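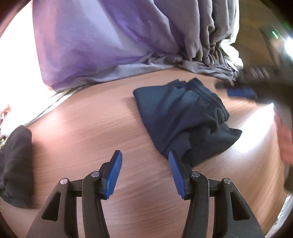 By a Whitlock laundry hand

I fold clothes for a living, and for part of the week now I fold them with a gripper in each hand. You squeeze, the jaws close, the blue pads pinch the cloth, and if you were gentle about it the shorts come up off the table in one piece. The recordings go to a company called Nallimus, which is teaching a machine to do what I've been doing at the Whitlock laundry for 19 years.

People ask if I'm mad about that. My sister-in-law thinks I should be! I'm not, or not in the way she means, but I do have opinions, and since Jollau (they own us and two other plants) put out a cheerful letter on the subject in September, I figure I get to put out one too.

First thing. The letter calls folding "low-skill." I'd like whoever wrote that to come in and fold a pair of gym shorts with a pair of tongs. Your fingers know a hundred little things about cloth that you never had to put into words, and the minute you take your fingers away you have to find the words. Where's the weight? Which layer have I got? Elastic is the worst, it wants to bunch back up the second you let go, so you pin one corner of the waistband and work the rest away from it. I never knew I did that until I had to do it slowly, with a tool, next to somebody else doing the same.

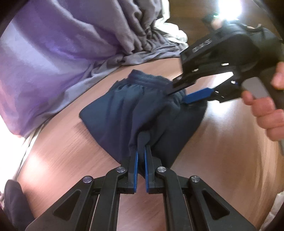

Two grippers, one pair of shorts.

So I've come out of this thinking more of my job, and I'd like the pay to think more of it too. We get the regular folding rate for gripper hours. The same rate! But a folded towel goes out on the truck and it's done, and a recorded fold gets used over and over, for as long as Nallimus cares to use it. Last month our table turned in 2491 of them. I don't need to own a piece of the robot, but a better rate for teaching than for folding seems like plain fairness to me.

Second thing is the talking. Regular folding is good for talking, your hands go and your mouth goes, and that's how I learned who was pregnant and who was quitting and how to get grease out of a chef's coat. With the grippers you go quiet, you have to watch the tips. Two of us can work one garment and not say a word for an hour. I miss the gab more than I expected — and if the machines do come, I'll bet that's what we lose before we lose any jobs.

I'm not against the thing itself. Norkia, the plant across the river, put in a machine for flat sheets, and I wouldn't wish wet king sheets back on anybody's shoulders. Mine click when I reach for the top shelf. Let the robot have the sheets, let it have the shorts too if it can manage the waistband. Just settle with us now, in writing, what the folders move on to and what it pays, while we're still the ones who know how it's done. I've asked for that twice, and I'm asking again at the next shift meeting.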